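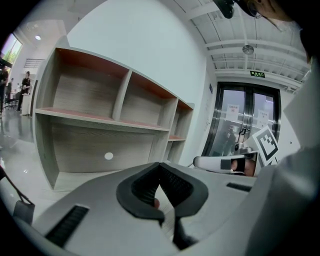 Chapter 4: Life on the Saltmarsh

7th August
By Telma Huenchumán

A saltmarsh is a stretch of low, grassy ground that is covered by the sea at some tides and left bare at others. It forms where the water is calm enough for mud to settle, usually behind a spit or along the upper part of an estuary. This chapter examines the plants and animals that live there, and the ways in which they cope with salt, flooding and soil that holds very little air.

The main study site is Lelholm, a marsh of 700 hectares on the northern side of the Drovell estuary. Students who have completed Chapter 3 will already be familiar with the tides of the estuary and should keep their tide tables to hand.

4.1 Zones of the marsh

The lowest part of the marsh is flooded by almost every high tide. Few flowering plants can survive in such conditions. Glasswort is among the first to take root, and its fleshy stems store water in much the same way as those of a desert plant. Cordgrass grows nearby and removes salt through small glands in its leaves, where it may be found as fine white crystals in dry weather.

Higher up, the ground is flooded only by the larger tides. Sea lavender, sea purslane and sea aster grow here, often in dense patches along the edges of the creeks. The upper marsh is reached by the sea on a few occasions each month, and rushes and red fescue gradually take over. A difference in height of a few centimetres can decide which species is present – a point to which section 4.3 will return.

4.2 Animals of the creeks

Most marsh animals arrange their day by the tide. Mud snails graze on the surface when the water has gone, while ragworms withdraw into their burrows. Shore crabs shelter under the creek banks until the flood returns. Young bass and mullet enter with the rising water to feed, and leave before the creeks drain.

Birds follow the same timetable. Redshank nest in the taller grass and feed along the creeks at low water. Winter counts at Lelholm begin in November, when nearly 3,000 wading birds use the marsh as a high-tide roost. A total of 39 bird species has been recorded there. Disturbance at this season is a serious matter – a bird forced to fly repeatedly uses energy that it cannot easily replace in short daylight hours.

Before reading further, students should revise the terms salinity, sediment and zonation.

Comments

Vesna Stan: Could the chapter say which species of cordgrass is meant? My class found two in the field guide.

Fuentealba: We used section 4.1 before a marsh visit. The part about salt crystals was well received.

Sutano: Is section 4.3 available yet?

Contact us | Copyright, all rights reserved | Back to top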